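Aus der Materialbörse: Das Bauteillager in Ollano ist eröffnet!

Im Januar war es endlich so weit. Nach einem langen Herbst mit Regalaufbau, Stromanschluss und sehr viel Kaffee hat das Bauteillager in der alten Druckerei Derko seine Türen aufgemacht, und wir freuen uns immer noch wie die Kinder. Schon am Vormittag standen die Ersten mit Anhänger vor dem Tor, und gegen 16 Uhr mussten wir den Parkplatz hinter der Halle dazunehmen. So viele Leute, die sich für gebrauchte Türen begeistern können, das hatten wir uns gewünscht, aber nicht zu hoffen gewagt!

Wer die Idee noch nicht kennt: Wenn irgendwo umgebaut oder abgerissen wird, landet vieles im Container, was noch lange hält. Zimmertüren, Fensterbänke, Heizkörper, Dielen, Treppengeländer, Waschbecken. Wir holen solche Sachen ab oder nehmen sie am Tor an, putzen und vermessen sie und geben sie günstig weiter. 1.307 Teile stehen inzwischen im Bestandsbuch, und es kommen laufend neue dazu.

Besonders stolz sind wir auf die 78 Innentüren aus dem ehemaligen Kurhaus Brirkmont. Kassettentüren, fast alle mit Originalbeschlägen, einige sogar noch mit Schlüssel. Pierina Pace hat sie nach Maß und Anschlagrichtung sortiert und jede mit einem Zettel versehen, auf dem Breite, Höhe und Falz stehen. Wer schon einmal eine Altbautür gesucht hat, weiß, was das wert ist. Bitte trotzdem die eigene Öffnung vorher ausmessen, und zwar oben, in der Mitte und unten! In alten Häusern kommen da gern drei verschiedene Zahlen heraus, und die kleinste zählt.

Aus der Schreinerei Sproģis haben wir außerdem einen ganzen Schwung Eichendielen bekommen, Reststücke aus mehreren Aufträgen. Für ein großes Wohnzimmer reicht keine der Partien, aber für Regalböden, eine Garderobe oder eine Bank im Flur sind sie ein Traum. Sie liegen hinten links, gleich neben den Fensterbänken.

Gefragt wurde am Eröffnungstag auch viel nach den Werkstattabenden. Ja, die gibt es, und ja, wir haben noch Plätze! Los geht es mit dem Aufarbeiten von Türen: alten Lack abnehmen, Risse leimen, Bänder richten. Pro Abend können 12 Leute mitmachen. Wer eine eigene Tür mitbringen möchte, meldet das bitte vorher an, damit genug Böcke bereitstehen. Der zweite Themenabend dreht sich um Kastenfenster, und auf den freue ich mich persönlich am meisten. Was man aus so einem verzogenen Flügel mit Geduld und Leinölkitt wieder herausholen kann, ist einfach wunderbar.

Ein Wort zur Annahme. Wir nehmen fast alles, was sauber ausgebaut ist und sich wieder einbauen lässt. Schrauben, Griffe und Kleinteile bitte in eine Tüte packen und am Teil festkleben, sonst suchen wir uns dumm und dämlich. Bei Sanitärkeramik gilt: ohne Sprünge, entkalkt und möglichst vollständig. Spülkasten und Becken gehören zusammen abgegeben, auch wenn sie getrennt transportiert werden. Verbundplatten, Dämmstoffe und alles mit Verdacht auf Asbest können wir leider nicht annehmen.

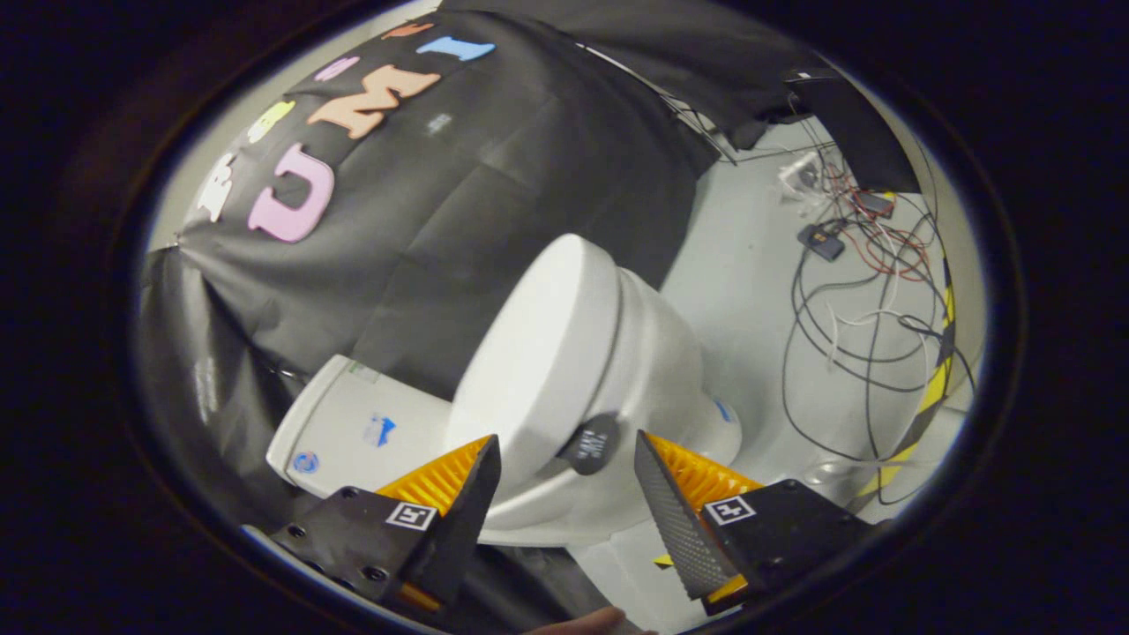 WC in Weiß mit geschlossenem Deckel, dazu ein weißer Spülkasten.

Was uns im Moment noch fehlt: Lichtschalter und Steckdosenrahmen aus Bakelit oder Porzellan, Türdrücker in Messing und gusseiserne Heizkörper mit wenigen Gliedern. Danach wird ständig gefragt. Falls bei euch im Keller also eine Kiste mit alten Schaltern steht, immer her damit!

Abholungen in Ollano und den Nachbarorten machen wir weiterhin nach Absprache. Schickt uns am besten gleich die Maße mit und schreibt dazu, in welchem Stockwerk die Sachen stehen. Für alles Schwere kommen wir mindestens zu 2, bei Heizkörpern gern auch mit Verstärkung aus der Nachbarschaft.

Anmeldung zu den Werkstattabenden wie immer direkt im Lager am Tresen oder als Antwort auf diesen Rundbrief.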